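방석 하나 때문에 이사를 못 할 뻔했다고 하면 다들 웃는데, 그날 저녁의 나는 꽤 진지했다.

더크브리지로 옮겨 온 지 9일째였고, 방에는 아직 풀지 않은 상자가 벽을 따라 쌓여 있었다. 나는 연한 회색 카펫 위에 주저앉아 청록색 방석을 노려보는 중이었다. 이모가 쓰던 거다. 이모는 이걸 '이디아'라고 불렀는데, 왜 방석에 이름이 있냐고 물으면 "너도 이름 있잖아" 하고 말았다. (그걸 대답이라고!)

천은 올이 굵어서 손등으로 문지르면 까슬까슬하다. 어릴 때 여기 뺨을 대고 낮잠을 자다 일어나면 얼굴에 촘촘한 사선 무늬가 찍혀 있었고, 이모는 그걸 보고 꼭 와플 같다며 한참을 놀렸다.
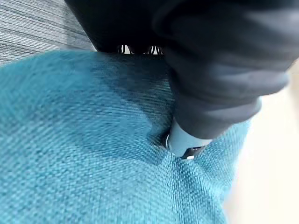

문제는 이모가 마지막 통화에서 한 말이었다. "이디아 안에 넣어 뒀다. 꾹 눌러 보면 알아." 뭘 넣어 뒀냐고 물으려는데 이모는 냄비가 넘친다면서 전화를 끊었고, 그 뒤로는 내가 바빴다. 3월에 장례를 치르고 나서야 그 말이 생각났다. 참 나도 어지간하다.

그래서 눌렀다. 가운데를 누르고, 모서리를 누르고, 무릎으로도 눌러 봤다. 주름이 잡혔다가 슬그머니 펴질 뿐이었다. 솔직히 돈이면 좋겠다는 생각도 했다. 월세 보증금에서 딱 877유로가 모자랐으니까, 사람이 그런 생각도 좀 할 수 있는 거 아닌가.

아래층 닐로 카우피넨 씨가 문을 두드린 건 내가 가위를 막 집었을 때였다. 윈도타드 상점에서 사 온 전구가 하나 남는다며 들고 올라온 거였는데, 가위와 방석과 나를 차례로 보더니 신발부터 벗었다.

"그걸 자르려고요?"

"안에 뭐가 들었대요."

"누가요?"

"돌아가신 이모가요."

카우피넨 씨는 고개를 끄덕이더니 내 옆에 쪼그려 앉았다. 무릎에서 우두둑 소리가 났다.

"자르면 다시 못 앉아요. 손가락으로 찾읍시다. 솔기부터, 천천히."

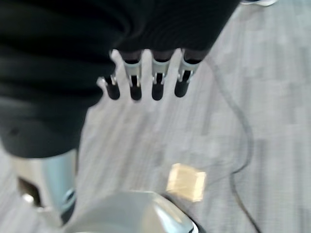 우리는 한참 말이 없었다. 창밖으로 40번 버스가 지나갔고 카우피넨 씨가 코를 한 번 훌쩍였다. 나는 왼쪽 솔기를 맡고 그는 오른쪽을 맡았는데, 두 사람 손이 가운데서 만날 무렵 그가 "어" 했다. 바느질이 한 뼘쯤 달랐다. 다른 데는 기계로 박은 듯 고른데 거기만 삐뚤빼뚤, 이모가 단추 달 때 하던 그 엉성한 땀이었다. 보자마자 알았다.

실 몇 땀만 끊고 손가락 두 개를 밀어 넣었다. 솜, 솜, 또 솜. 그러다 빳빳한 게 만져졌다. 네 번 접은 종이였다.

미탈 제과점 영수증이었다. 돈 아니고, 편지도 아니고, 영수증! 계피빵 두 개에 325라고 찍혀 있고 단위는 잉크가 날아가 안 보였다. 뒷면에는 이모 글씨로 이렇게 적혀 있었다.

'네가 여섯 살 때 돈을 내겠다고 우긴 날. 아직 안 갚았음.'

나는 웃다가 그만 콧물까지 났다. 카우피넨 씨는 못 본 척 전구를 갈아 끼우러 의자에 올라갔고, 나는 그 틈에 소매로 얼굴을 닦았다. 기억이 났다. 주머니를 다 뒤집어도 나온 게 조개껍데기뿐이라 내가 크면 갚겠다고 큰소리를 쳤었다. 빵집 주인이 이모한테 눈을 찡긋하던 것까지 다.

"좋은 거예요?" 의자 위에서 그가 물었다.

"빚이에요."

"큰가요?"

"빵 두 개요."

그는 그 정도면 견딜 만하겠다고 했다. 나는 영수증을 도로 접어 솜 사이에 넣고, 반짇고리가 어느 상자에 있더라 하면서 제일 가까운 상자부터 뜯기 시작했다. 세 번째 상자에서 나왔다. 내 바느질도 이모만큼 삐뚤어서, 다 꿰매고 나니 어디부터가 내 땀인지 구분이 안 갔다.

카우피넨 씨는 차를 두 잔 마시고 내려갔다. 나는 이디아를 깔고 앉아 남은 상자의 테이프를 뜯었다.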